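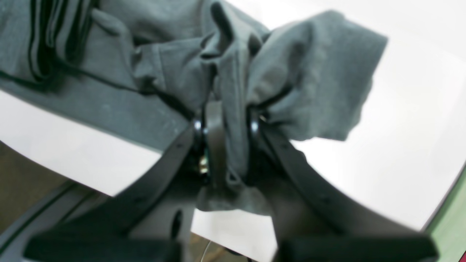

Gil-soo Shim

Filed under: Research News | Robotics | Campus and Community

The Tudose Institute in Usville has opened a teaching laboratory in which staff members train robots to handle clothing by guiding them through each task by remote control. The laboratory began regular sessions in May and is operated jointly with Bremmont, a supplier of equipment to commercial laundries.

Operators work in pairs. One holds a set of hand controls that move the robot's arm and open and close its two-fingered gripper. The other sets out the next garment and records whether the attempt met the written standard for the task. A camera near the gripper records each attempt at close range, so that the cloth and the fingers are seen together at the moment of the grasp.

According to the institute, 679 demonstrations had been accepted by the end of the first period of work. Nearly 50 more were set aside for review after operators disagreed on whether the garment had been properly gripped. Those recordings will be kept and labeled separately.

Fabric remains a difficult material for machines. A shirt or a pair of pants takes a different shape each time it is put down, and a grasp in the middle of the cloth leaves folds and loose edges that must be dealt with in the next step. Operators are asked to move at a steady pace and to correct a poor grasp openly during the recording. The institute believes that such corrections are useful to the learning software and does not remove them.

The program currently employs 12 operators. New staff members complete two days of instruction before their recordings are counted. Prior experience with robots is not required, and several of those hired came from hotel and hospital laundry work.

The next stage will cover the sorting of mixed items and the laying flat of garments before folding. Bremmont has agreed to provide used workwear for this purpose from its service center in Dovley. Applications for operator positions may be submitted through the institute's employment office.

We use cookies to improve your experience on this site. By continuing to browse, you agree to our use of cookies. Accept | Manage settings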